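Cakside通信 食卓のクロスの冬じたく

2024年11月13日(水曜日)

すみません、今号かなり急いで書いてます。入荷と発送が重なって、机の上が伝票だらけ。読みにくいところは飛ばしてください。

さて、テーブルクロスの話。毎年この時期になると同じ問い合わせが増えるので、まとめて書いておきます。ビニールのにおい、折りじわ、丈、鍋の跡。だいたいこの四つ。去年の通信にも書いたはずなんですが、バックナンバーが見つからないという声もあり。というか私も見つけられませんでした。なので書き直し。

まず折りじわから。
たたんで届いたクロスは、寒い部屋だとなかなか伸びません。8月に買った方は広げて一晩でぺたんとなったはず。同じ品物でも今の時期は数日かかります。不良品ではないのでご安心を。急ぐときは、暖房の入った部屋で裏返しにして広げ、上から毛布。その上に雑誌とかを置いておく。朝にはだいぶましです。ドライヤーを使う方は弱で、遠くから、動かしながら。一か所に当て続けると表面が波うちます。これやってしまって「直りますか」というメールが来るんですが、直りません。残念ながら。

アイロンは、綿と麻だけ。コーティングしてあるものは当て布をしてもおすすめしません。裏が布だから裏からならいけるでしょ、と思うんですよね。私も思いました。台にくっつきました。アイロン台のカバーまで買いかえ。

巻いて届けてほしいというご要望について。対応してます。ただし長い箱になるので送料が変わります。注文のときに備考欄に「巻き」と書いてください。「丸めて」でも「ロールで」でも通じます。書き忘れた方は当日中に連絡をもらえればたぶん間に合います。たぶんです。

次、丈のこと。
夏のあいだ短めで使っていた方が、冬は長くしたいと言って来られます。分かります、足元がすうすうするから。でも椅子に座ったとき膝に乗るくらい長いと、立ち上がるときに引っぱります。湯のみが倒れる。うちの店では垂れは片側20センチ前後を基本にしていて、長くしたい場合でも座面にかからないところまでと案内しています。こたつにかける場合は別。こたつはこたつで長くなるのでまた今度。

測り方。天板の縦と横、それぞれに垂れの分を両側足す。片側だけ足して注文される方が以外と多いです。届いてから「短い」となる。切り売りのものは返品できないので、注文ボタンの前にもう一度だけメジャーを当ててください。丸テーブルの方は直径に両側分。楕円の方は、ええと、新聞紙で型を取って送ってもらうのが結局いちばん早いです。

幅の話もついでに。コーティングの反物は幅119センチが中心です。これより広いテーブルだと横が足りないので、向きを変えて取るか、広幅の無地から選ぶことに。長さのほうは反物の残りしだいで、Shezi柄の生成りなら今ある巻きから最大363センチまで続けて切れます。つなぎはやってません。継ぎ目に汁が入るので。

においについて。
開けた直後の、あの新しい長靴みたいなやつ。苦手な方は届いたらすぐ箱から出して、風の通る日陰に半日。ベランダでもいいですが直射日光は避けて。色が抜けるというより、縮むほうがこわいです。食器用の中性洗剤を薄めて、裏表とも拭いて、水拭きして、乾かす。においはこれでかなり薄くなります。重曹を振る方法も聞きますが、凹凸のあるタイプだと溝に残って白くなるのでうちでは案内してません。お酢も同様。部屋がお酢になります。

それから鍋。冬はこれが本題かも。
土鍋、やかん、グラタン皿。じか置き、だめです。耐熱と書いてあるクロスでも、火からおろしたてをそのまま置く想定では作られていません。鍋敷きを。鍋敷きも薄いコルク一枚だと心もとないので、厚手のものか二枚重ね。跡が白く曇ったくらいなら、冷めてから乾いた布で拭いて様子を見ると薄くなることがあります。へこんだり、つやが変わったのは戻りません。卓上コンロは脚の下に板をかませる。これはクロス云々より前に、コンロの説明書を読んでくださいね。敷物の上で使うなと書いてある機種、けっこうあります。その場合はクロスを外して。面倒でも外して。

輪染み。麦茶は落ちる、紅茶はまあまあ、カレーは時間との勝負。カレーはとにかくすぐ拭く。残った黄色は、綿なら日に当てると抜けていくことがあるんですが、コーティングのものは色がしみこむとそのまま居座ります。うちの休憩室のクロスにも立派なのがひとつ。調味料入れで隠してます。口紅とかボールペンは消毒用アルコールで、と本に書いてあったりしますが、プリントの柄ごと落ちることがあるので目立たない端で試してから。柄物の方は特に慎重に。
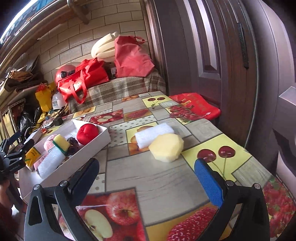

で、柄物を選ぶか無地を選ぶか、という相談も冬は多いです。家の中にいる時間が長いからでしょうか。無地は器が映えるけれど、パンくずも醤油も全部見えます。柄物はその逆で、汚れが目立たないかわりに、拭いたつもりで拭けていない。夜、明かりの下で手のひらで触って、ざらっとして気づく。どちらがいいかは性格によるとしか。ちなみに店番どうしでも意見が割れてます。私は柄派。拭き残しても気づかないでいられるほうが平和なので。

迷っている方には小さいはぎれをお送りしてます。一度に5枚まで、切手代だけお願いしています。はぎれは実物のテーブルに置いて、朝と夜に見てください。昼の窓ぎわで見た色と、夜の電球の下の色は別物です。とくにグレーと黄。グレーは夜になると茶っぽくなるし、黄は思ったより強く出ます。画面で見て決めると高い確率で「思っていたのと違う」になるので、急がないならはぎれを。はぎれの返送は不要、コースターにでもどうぞ。

すべり止めの質問。クロスの下に敷く網のようなシート、うちでも扱ってますが、木の天板にニスが塗ってある場合は長く敷きっぱなしにしないでください。くっついて、網の模様がテーブルに写ります。月に一回でいいのではがして、天板を乾拭きして、また敷く。コーティングのクロスをじかに敷いている方も同じです。冬は鍋の湯気やら加湿器やらで、クロスと天板の間に湿気がこもりやすい。めくったことがない方、今日めくってみてください。どきどきしますが。

クリップのこと。四隅を留める金具、ステンレスのものは天板の厚みが合わないとすぐ飛びます。厚い天板用のOltirness型が再入荷しました。開きが広くて、力がいらないのが良いです。前の型より少し重い。おもり式のほうは、子どものいる家では引っぱって遊ばれるとのことで、あまりすすめてません。猫のいる家も以下同文。

しまう方へ。冬のあいだ綿のものを片づけるなら、糊をつけずに洗って、よく乾かしてから。糊をつけたままだと折り目から黄ばみます。コーティングのものは、たたまずに巻く。ラップの芯だと細すぎるので、包装紙の太い芯があるといいです。店に来られる方には反物の芯をさしあげてます。入口の傘立ての横に立ててあるので、勝手に持っていってもらってだいじょうぶ。長いので、のこぎりは各自で。柄を内側にして巻いて、紙でくるんで、立てておく。輪ゴムは使わないでください。春に溶けてるので。ひもで軽く。きつく縛るとそこだけ筋になります。

買いかえの目安もよく聞かれます。裏の不織布が毛羽立ってきた、端がぱりぱりする、拭いてもべたつく。どれかひとつなら、まだいけます。べたつきは洗剤の拭き残しのこともあるので、いちどお湯でしぼった布で拭いてみてから考えてください。それでもべたつくならもう材料が傷んでいるので、あきらめどき。古いのは切って、流しの下や靴箱に敷くとまだまだ使えます。植木の植えかえのときの下敷きにも。うちの傘立ての下もそれです。

お知らせいくつか。

切り売りの受付は毎月13日締めに変わりました。つまり今日です。すみません、もっと早く書くべきでした。今月分は今日の閉店までのメールなら受けつけます。それ以降は来月の扱いに。既製サイズは締めに関係なく、いつでもどうぞ。

Surnineの、じゃなくてSurnineneの、もう、Surninineの麻クロス。生成りと墨は在庫あり、からし色は次の入荷がまだ読めません。取り置きのお約束もできない状態なので、入ったらこの通信で先にお知らせします。麻は洗うと縮みます、ひと回り大きめを。最初の一回は水だけで洗って、形を整えて、しわっぽいまま使うのが私は好きです。ぴしっとさせたい方は半乾きのうちにアイロン。

端の始末(三つ折り縫い)は今、混んでます。年末までに使いたい方は早めにご相談ください。バイアステープの色は見本帳から選べます。えんじが人気で、残りが少ないです。角を丸くするのもできますが、丸みの大きさはお皿で指定してもらってます。「このお皿の丸みで」と現物か、なぞった紙を。なぞった紙のほうが助かります、お皿は送ってもらうと割れるのがこわくて。

店の営業時間はいつもどおり。ストーブを出したので、店内ちょっと灯油のにおいがします。反物はストーブから離してあるので、棚の位置が先月と変わってます。見当たらないときは声をかけてくださいね。

次号はこたつの上掛けと天板の間の話、書けたら書きます。測り方の図も載せたいけれど、図を描くのが苦手なので文字だけになるかも。質問はこのメールにそのまま返信でだいじょうぶです。返事は遅いです、発送がひと段落してからまとめて書きます。テーブルの寸法を送ってくださる方、単位もいっしょにおねがいしまます。

Cakside 店番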